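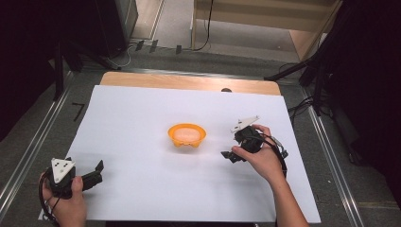
Two Florker hand-held grippers at a paper-covered table, orange bowl between them.

Product notes: Florker paired hand-held grippers

The Florker kit from Kuusisto is sold to groups that want to record two-handed manipulation without tying up a pair of robot arms. The operator holds one gripper in each hand and does the task directly. Onni Saarela and Urho Juntunen had a pair on the bench through August, and the notes below cover handling, tracking and the recording software. Price is left out because Kuusisto quotes per order and the quote we received included items we did not want.

Handling. Each unit weighs 580 grams with the fingers fitted. That is acceptable for short tasks and tiring after half an hour, mostly in the wrist, as the mass sits forward of the grip. The trigger has a long travel with even resistance and no detent, so partial closures can be held steadily. Small rigid objects were easy to pick up. Thin-walled plastic bowls took more practice: the fingers have to straddle the rim at a steep angle, and a shallow approach tends to push the bowl along the table before the fingers close. A sheet of paper under the object makes this worse unless the corners are taped down.

The left and right units are mechanically identical and differ only in the pattern on the marker plate. Swapping them by mistake produces a recording that looks fine until the two trajectories are plotted. Juntunen put colored tape on the handles after the second time this happened. Kuusisto should mark them at the factory.

Tracking. Pose comes from the triangular white plate on top of each gripper, which carries a pattern of small black dots. With the plates clean and the lighting even, static jitter was under a millimeter at our working distance. Error rises quickly once a plate tilts far from the camera, and the track is dropped altogether if a forearm crosses in front of it. Crossing the hands is the usual cause. The software fills short gaps by interpolation and flags them in the log, but the default threshold is generous and we lowered it.

The plates are fixed by two screws and can be removed for cleaning. Recalibrate if you do. The calibration routine takes a few minutes and is well written, apart from one step that refers to a menu item no longer present in the current release. Fingerprints on the dots did not cause any measurable trouble. Glare from an overhead lamp did, and moving the lamp was enough to clear it.

Cabling. Both units are wired. The cable exits at the rear and has to be routed past the wrist, where it catches on sleeves and occasionally on the table edge. A loop of slack at the wrist helps. The supplied cables are stiff and about 2 meters long, a little short for a standing operator with the computer on the floor. Réjean Caron at Allau, who runs the same kit, replaced his with a softer type and reports no dropped data. We have not tested this.

Recording. We logged 118 episodes of pick, place and rotate tasks. Of these, nine were discarded for tracking loss and three for operator error. Files are written per episode, with finger opening and pose on a common clock. Export to the usual formats works. Export of a whole session stalls if any single episode is empty, and the error message does not say which one it is. Eino Laaksonen wrote a short script to find and remove the empty files, and it is on the Fovdale shared drive under tools.

Spares. Finger pads wear at the tips and are listed as part 2253, sold in pairs. Ours showed visible rounding by the end of the month. Marker plates are sold singly, so state left or right on the order.

Bookings for the bench unit go through Onni Leinonen. Return both grippers with the cables attached and the plates covered.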